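Notes on the Window Room, Second Floor
Dec 16, 2020 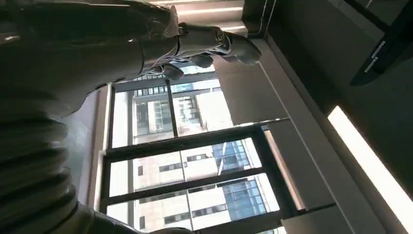
The large window, with the buildings across the way in daylight.

Readers of this blog have asked for a fuller account of the room I have used since November, and in particular of its light. I am pleased to provide one. The views given are my own and should not be taken as those of Bratico, which holds the lease.

The room was selected on the strength of its window. The frames are thick and black, and they divide the glass into panes of unequal size. My colleague Nathalie Leemans considers them too heavy for the interior and has put this opinion in writing. I respectfully disagree. The walls are beige, the building opposite is pale, and the one beside it has a cream-colored facade. Without a strong dark line somewhere, the eye would have very little to rest on.

The neighboring facade has a vertical band of blue glass set in a grid, and this has become the part of the view I look at most. On gray mornings the blue turns nearly slate. By early afternoon it is bright enough that I notice it from the door. The other building has rows of small dark windows and receives less attention from me, although Satish Devadiga, whose desk once faced it, speaks of it with some affection.

Daylight is the principal advantage of the room and also its principal difficulty. Paper left on the sill fades. Screens placed with their backs to the wall are hard to read before noon. The following arrangements are now in effect:

Desks stand at a right angle to the glass.
Printed material is stored on the far side of the room.
The sill is kept clear, with the exception of one plant.

The plant was supplied by Fenna Hermans and has grown well. It is watered on the first and fifteenth of each month.

Artificial lighting is provided by strips in the ceiling, set in parallel. They give an even white light that I find a little cold in the evening. A quotation was requested from Brernum for warmer replacements, and the figure received was 626 for the full set, fitting included. I have not accepted it. A single floor lamp was bought instead at a cost of 159 and stands beside the reading chair, where it is used most days after four o'clock.

A thin dark cable runs near the lights, close to where the wall meets the window. I had intended to have it covered in a beige channel to match the wall panel. Blair Rankin measured for this and recommended leaving the work until the panel is next repainted. That recommendation has been adopted.

Cleaning of the glass is arranged through Bakker. The inside is done monthly and the outside twice a year. I would advise anyone taking a room with dark frames to ask for the frames to be wiped at the same visit, as dust shows on them well before it shows on the panes. The additional charge in our case was modest.

Two matters remain open. The first is a blind, for which fabric samples have been requested in off-white and in sand. The second is the reading chair, which Stijn Van Hecke would like returned to the first floor. Correspondence on the chair continues.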